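Ticket: Order shipped incomplete / scoring track error in second printing
Product: Kirnness (board game, two to seven players)
Category: Missing parts, rules
Status: Closed
Opened: December 14, 2024

Customer's first message

I bought Kirnness from your web store and we opened it last night with six people. The box says 352 pieces. We went through the parts list on the back of the rulebook and came up short on the grain tokens. The list calls for 48 and we have 36. Everything else matches, including the two bags of wooden houses.

We played anyway and used coins for the missing grain. In round four we ran into a second problem. The rulebook says the game ends when a player passes 200 points, but the scoring track on the board stops at 150 and there is no second lap marker. Are we missing a part, or is the rule wrong?

Reply from support

Thank you for the parts count. Please check two things before we send anything.

First, look under the plastic tray. In the second printing one bag of tokens was packed flat below the tray, and it can stay there when the tray is lifted out by the corners. Take the tray out completely and turn the box over.

Second, look at the code on the bottom edge of the box. If it starts with P2, you have the second printing. If it starts with P1, tell us and we will go a different way.

On the scoring track: the lap markers are printed on the back of the player shields. They are small cardboard squares that punch out. Many people leave them in because the cut lines are faint. When you pass 150, put your scoring piece back at 0 and place your lap marker next to your shield.

Customer

The code starts with P2. The bag was not under the tray. I found the lap markers on five of the shields. The orange shield and the purple shield have no cut lines at all, just solid board.

Reply from support

The shield problem is known. One sheet from the printer, Drukach, went through without the die cut, and it affects orange and purple only. We are sending two replacement shields.

We are also sending a bag of 12 grain tokens. They come from our Puvine stock and the color is slightly darker than the ones in your box. If that bothers your group, mix them in before the first round so no one player holds all the dark ones. Color has no effect on play.

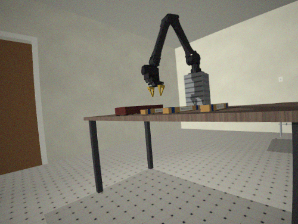 While you wait, you can keep using coins for grain. For the lap markers any small object works. Please do not use the spare houses, as the end scoring looks at how many houses are left in the supply and it will come out wrong.

Customer

Fine with the darker tokens. One more rules question while the ticket is open. With six players we ran out of grain in the supply during round four, even counting the coins. The rulebook says grain is "limited" on page 7 and "not limited" on page 11. Which one is it?

Reply from support

Grain is limited. Page 11 is left over from an earlier draft and is corrected in the current rules file on our site.

If the supply runs out during the harvest step, deal what is left in turn order, one token at a time, starting with the player who holds the mill. Players who get less than they are owed take 3 points for each missing token. This applies only in the harvest step. If you buy grain at the market and the supply is empty, you can't make the purchase and you keep your action.

Customer

That changes the market quite a bit. We had been letting people buy on credit.

Package arrived today. Two shields, both with lap markers, and 12 tokens. Count is now 48. You can close this.

Internal note

Replacement parts sent from the Pellegrini warehouse. Roughly 700 copies of the second printing are affected by the shield sheet. Short token bags are a separate fault and should be logged one by one with the box code. Page 11 correction added to the list for the third printing.

Ticket closed.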